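Drosbridge open-jaw fault

The Drosbridge open-jaw fault was a software failure in a simulated pick-and-place system developed at Utstead by the robotics firm Isaksson. It caused the arm to report a successful grasp when its gripper was open and empty. The fault was found in February during a run of 3000 trials, and is mainly of interest for the way it escaped the automatic checks.

Background

Drosbridge is a simulated test bench used to try out control software before it is loaded on to a physical arm. The arm carries a parallel-jaw gripper with two flat fingers, and a wrist camera looks along them towards the work. The software under test, Zorner, plans each approach, closes the jaws and decides from the finger position whether an object has been gripped. A separate checker, written by Carys Mostyn, recorded the result of each trial.

Description of the fault

Zorner read the gap between the fingers once per control cycle. If the close command arrived while the arm was still slowing down, the command was dropped, but the planner went on as though it had been carried out. The gap then remained at its open value. A grasp was counted as good whenever the gap was greater than zero, so fully open jaws passed the test.

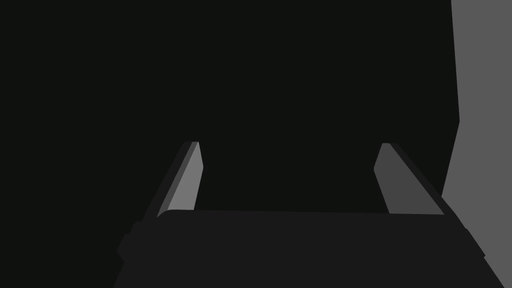 Wrist view with the jaws open and a plain grey surface to the right of the gripper.

The checker did not catch the error, as it took its result from the same gap reading. Of the 3000 trials, 2833 were logged as successful. Ifor Morris, who reviewed the wrist views on a Tuesday afternoon, found trials marked as 'object held' in which nothing lay between the fingers.

Safety assessment

The test set included sharp items, and the report by Caradog Rowlands treated the fault as a safety matter for that reason. On a physical bench, an arm that wrongly believes it is holding a needle may carry on to the disposal step and tell staff that the table is clear. The report also noted that a late close command could catch a neighbouring object - a risk that grows when items lie near one another. 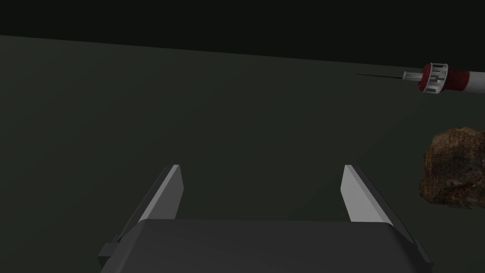

Simulated table with a syringe and a rough brown object at the right; the gripper is open.

Correction

Dilwyn Pritchard changed the planner so that it waits for the close command to be acknowledged. An upper limit was added to the gap test, and the checker now uses the position of the object in the simulator. A repeat run of 100 trials gave 6 failed grasps, all of them logged correctly. The older logs were kept but marked as unreliable.

See also

Grasp planning
Parallel-jaw gripper
Sensor fault detection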